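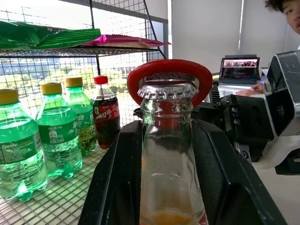 Red opener on a crown cap, glass bottle with a red label.

Site Safety > How-To Guides > Barriers and Edge Protection

How to set up a temporary barrier around a floor opening

By Arif Pangaribuan | Updated December | 14 shares | 2 comments

I love a well-guarded floor opening. There, I've said it! Hatches, riser shafts, the hole where the old staircase used to be: they all turn up in the middle of a job, and they can all be made safe before the first tea break if the kit is ready and you go about it in the right order.

This guide covers a free-standing post-and-rail barrier on a flat concrete floor, the sort we put up at the Sosora warehouse when the goods lift came out. It isn't for roof edges or slopes, which need their own design.

What you need

Weighted bases and posts, enough for every corner plus the middles of any long sides
Top rails, mid rails and toe boards
A solid cover, if the opening can be closed off between jobs
Locking pins (count them out and count them back in, they wander off)
Tape measure, chalk line, stiff broom
"Danger: floor opening" signs

Before you start

Read the maker's instructions for your own system and check the loads and heights against your site rules. Ours calls for the top rail to sit at least 1000 mm above the floor. Then clear everyone out of the floor below and shut the access to it. Anyone working near the unguarded hole needs fall protection until the last rail is pinned.

Setting it up

1. Sweep the floor. Grit under a base lets it skate, and you'd be amazed how much difference a good broom makes.

2. Chalk your line. Keep it well back from the edge, further if people will be turning trolleys nearby. On the lift job, Fikri Tarigan chalked the whole lot out first and we spotted a pillar in the way before we'd carried a single base. Brilliant.

3. Set the corner bases, then the ones in between. Carry them with two people and walk round the outside of your chalk line, never across the gap between bases.

4. Drop the posts in and pin each one straight away. Give it a wiggle. A little play is normal on some systems, a lean is not.

5. Fit the top rails, starting on the side with the most foot traffic. Mid rails next.

6. Add the toe boards, tight to the floor. Dropped screws and offcuts do real harm to people underneath.

7. Hang a sign on every side, facing out.

Checking it

Walk the full run and push gently on each post from the outside. Look for missing pins, lifted bases and rails that stop short of their sockets. Write the check in the site book, with the time and your name, and do it again at the start of every shift and after any knock. We tag each barrier with a number (the lift one was 1401), so there's no muddle over which hole the entry is about.

Taking it down

Only once the opening is filled or permanently guarded. Work in reverse, signs last, and wipe the sockets out before the posts go back on the rack.

2 comments

Livia: Any tips for uneven screed? Our bases rock.

Arif Pangaribuan: Don't pack them with offcuts! Ask your supplier for the proper levelling feet, or get the screed put right first.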